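Stamp task, Tambunan bench: grip fault gallery
Bundale Handling Group, Kestville. Page kept by Wulan Purba. January 2026

The stamp task is the shortest on the Tambunan bench: take the stamp from its box, mark the top sheet of the stack, put the stamp back upright. It ran without much trouble until the finger linkage was re-pinned. After that, 38 attempts were logged with the hand-held gripper and 30 were marked good by the Trorano logger. On review, eight of those 30 were wrong. The stamp had turned in the grip between leaving the box and reaching the paper, and the logger had no means of telling.

Fault reference for the bench log is "late slip". The pages for the hinge wear and the cable snag are separate.
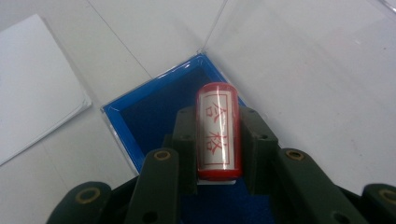 The logger calls a grip good when the fingers stop closing before their end position and the motor current stays above a set level for 700 milliseconds. Both conditions can be met by a finger that has stopped against its own linkage. In that case the current is real but very little of the force reaches the object. A glossy round handle then holds well enough to be lifted and turns as soon as the base touches paper.

Ratih Latuheru measured the play at the fingertips with the gripper clamped to the bench. The left finger moved 2 mm with the motor holding; the right moved by less than the gauge could read. The cause was a pivot pin fitted one size under. It had been taken from the wrong tray during the re-pinning and went in without any resistance, which should have been noticed at the time.

There is a minor safety point. With the undersized pin the left finger does not release evenly – it holds, then opens with a snap. Ratih had the side of a thumb nipped while clearing a stamp by hand. No injury, but the entry stands. Cut the motor supply before reaching between the fingers, including for small objects. 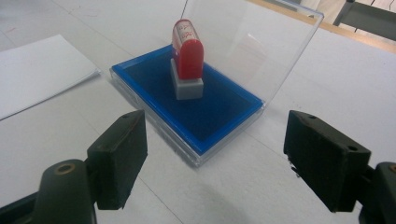
Fingers open, stamp upright in its box with the lid back, paper stack to the left.

The pin has been replaced and the good-grip rule now includes a short closing pulse after the lift. If the fingers move during the pulse, the attempt is marked as failed. The eight wrong entries have been relabelled and kept in the log. Still open: whether the pulse itself disturbs taller objects. Ratih has the test sheet.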